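Mesh Systems Are Oversold

By Lamisi Korletey

Every week someone asks me which mesh kit to buy, and most of them don't need one. They have a router sitting behind a TV or in a closet, and they want to spend money before they move it.

I rent a two-bedroom apartment in Josmont. Last January I had the Furnus three-pack on my shelf, ready to set up, and decided to try the old single router first. I put it on top of a bookcase near the middle of the apartment and changed the channel. The dead spot in the bedroom went away. The three-pack went back to the store.

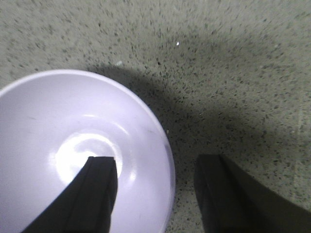

A large house with brick inside walls is a different case. So is a detached garage. Lucimara Toledo has 4 nodes at her place in Haugland, and she needs them — but she also ran cable between them, a step most buyers skip. Nodes that talk to each other only over the air give up part of their speed on the way.
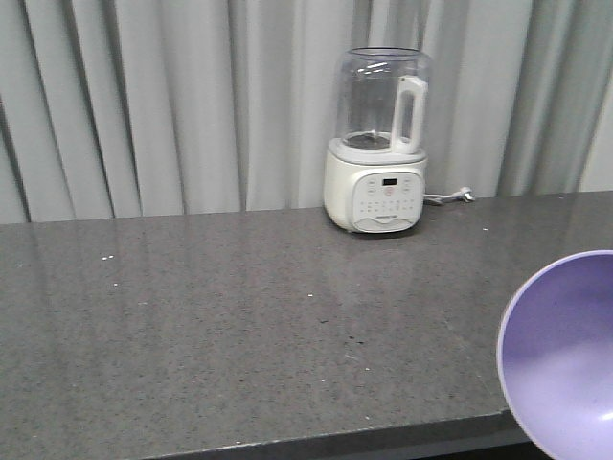 Jurnedari Home Networking Club

The boxes don't help. They promise coverage in square feet, as if walls didn't exist. Mine said 2,000 per unit, for an apartment of 694.

Move the router first. Get it off the floor and away from metal, then live with it until Wednesday. If the signal is still bad at the far end, run one cable and add one access point. Buy the kit after that, if you still want it.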